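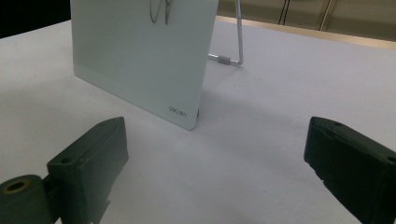
2019-07-09

**Progress report: the Cloltside front desk and reading room**
Prepared by Branwen Mathias for Caradog Pumphrey, Brasbridge Fund

Dear Caradog,

You asked for something shorter than the January report, which I accept was long and had an appendix about hinges. I have left the hinges out. They are fine.

## Where we are

The reading room opened again on time and with all its furniture, less one table that would not go round the bend in the stairs and now lives on the landing, where people have started eating lunch at it. The front desk is in use. The desk boards, which were the smallest line in the budget and have taken up most of my spring, are nearly settled.

To recap for anyone you pass this on to: the grant pays for new tables, new shelving along the back wall, and small upright boards for the desk and the study tables. The boards replace the paper notices. We had paper notices on every surface, several of them asking people not to put up notices.

## The desk boards

We wanted something that would stand up on a table, be read from a chair and not look like a menu. The one we have been trying out is a plain thin panel in a pale grey-green, with rounded corners and a thin silver metal rod stand behind it. It looks quiet on a white tabletop, and I have come round to the colour, having argued for cream. The maker's mark is small and dark and sits near the bottom right-hand corner. Griffiths at the front desk would like it smaller still. I have told him it is already too small for me to read without my glasses and we have left it there.

The stand is the part I would defend to anyone. The rod bends at table level and runs along behind the panel, so there is very little to see from the side the public sits on. We looked at two other sorts before this one. The first had a wooden foot the size of a doorstop and was used as one within the week. The second was a folded plastic thing from Flivari that stood up beautifully until somebody opened the door.

What remains to be decided is what goes on them. The original plan had printed wording, the same on each. The desk staff would prefer to write their own, and I think they are right, though it does mean trusting Griffiths with a pen. His draft for the quiet table ran to 40 words and included "notwithstanding". We have agreed on a limit of one sentence per board and no underlining.

Still to do:

- agree the wording for the quiet table, the bookable table and the desk itself
- find out which pens wipe off and which only say they do
- decide where the boards are kept overnight (at present, a biscuit tin lid and some hope)
- take down the last paper notices, including the laminated one about the kettle, which has a following

## Tables and shelving

The tables are white, as specified. You warned me that white would show everything and it does. On the other hand, we now know exactly when a table needs wiping, and it is wiped more often than its brown predecessor was in its whole career. A cloth and spray are kept behind the desk. The cloth goes missing and is replaced from a drawer of identical cloths.

The back wall shelving is up. The fitters from Brasbridge spent 3 days on it against the 2 we had planned, having found that the wall leans outwards as it goes up. They packed the brackets and the shelves are level, though if you stand at the far end and look along the top you will feel slightly seasick. Local history has gone on the bottom two rows because it is heavy. I have had one letter of complaint about kneeling, and I have some sympathy with it. We have put a stool there.

## Money

We have £774 unspent. Most of that comes from the landing table, as we cancelled its twin before it was delivered, and the rest from the cheaper stands. I would like to ask whether it could be moved to lighting over the back shelves. The present bulb lights the ceiling very well. If the fund would sooner have the money back, please tell me before the end of the summer and I will stop showing people the lamp catalogue.

The extra day's fitting was absorbed by Brasbridge under the fixed price. They mentioned this to me more than once.

## What has gone less well

The booking sheet. We moved it from a clipboard to a shared calendar and then back to a clipboard. I would describe this as a pilot if you need a word for it.

The signs on the stairs have also not been started. They were promised for this report and I have no good excuse, only the boards, which took up the time. I would like to have the wording for both done together so that we don't end up with two kinds of politeness on one staircase.

## Before the next report

I'll send the final wording for you to look over, along with the lamp quotes if you say yes to the lamps. You are welcome to visit in the meantime. The landing table is usually free by two o'clock, and there is a chair for you that matches none of the others.

With thanks, as ever,

Branwen Mathias
Cloltside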